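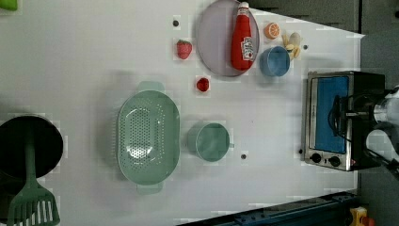 The play kitchen laid out for a gripper comparison, with the toaster oven on the right.

How to compare two grippers on a toy kitchen

I love this job. Swapping one gripper for another on the same arm and running both through the same chores teaches you more in an afternoon than a week of reading spec sheets, and you can do it with a tabletop of toy food. This is the method Ainhoa Requena and I settled on in August, after a couple of false starts that I'll own up to as we go.

What you need

One arm, two grippers that fit its wrist, a view from overhead and a small camera at the wrist. We compared a Pimier parallel gripper with a Ukov one that has longer fingers. For objects, mix your shapes: a mug with a handle, a bottle, something flat, something small and awkward like a toy strawberry. Add one thing that doesn't move when you grab it. An oven is brilliant for this!

Step 1: Fix the layout

Decide where everything goes and save an overhead still. Before each run, put that still up on a screen next to the live view and nudge things until they match. Our first go was done by memory, and the mug crept towards the colander all day, so we threw those runs out.

Step 2: Reset the tool settings

Every gripper has its own weight and its own length. Enter both in the controller after each swap, then drive the arm slowly to a known point and check it gets there. Uchenna Odukoya spotted that I had left the Pimier length in for the Ukov, which explained a whole morning of fingers stopping short.

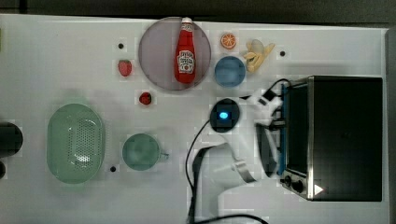
Doors deserve a session to themselves. Come in slowly, close on the handle at low force, and let the arm follow the arc of the door. If the arm fights the hinge, soften it before you blame the fingers. I like to do three slow practice pulls with each gripper and only then start counting.

Step 3: Score simply

We use 2 for a clean job, 1 for a job that needed a second try and 0 for a miss or a drop. Write a word or two beside every 0. "Slipped off handle" is far more use later than a bare number. We logged 327 attempts in total, 136 of them on the door, and the comments were the bit we kept going back to.

Step 4: Look at the wrist view

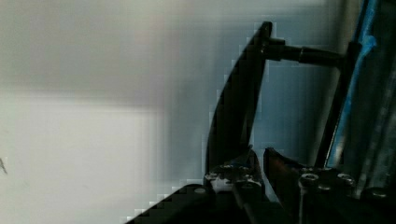

Check how much of the picture the fingers take up, both open and closed, and do it again after every swap. Long fingers can hide the very thing you're reaching for. Tilting the camera mount a little may win some of it back. Turn up the stream quality too if your network can stand it, as blocky edges make fingertips hard to judge.

Step 5: Swap back

Run the first gripper again at the end. If its scores have shifted, something else changed along the way, and it's worth finding out what. Yae Shibata suggested this and I now do it every time.

Our spreadsheet has one row per attempt, with columns for gripper, object, score and comment. Next up for us is a pair of soft fingertips from Uchida, and I can't wait to try them on the strawberries.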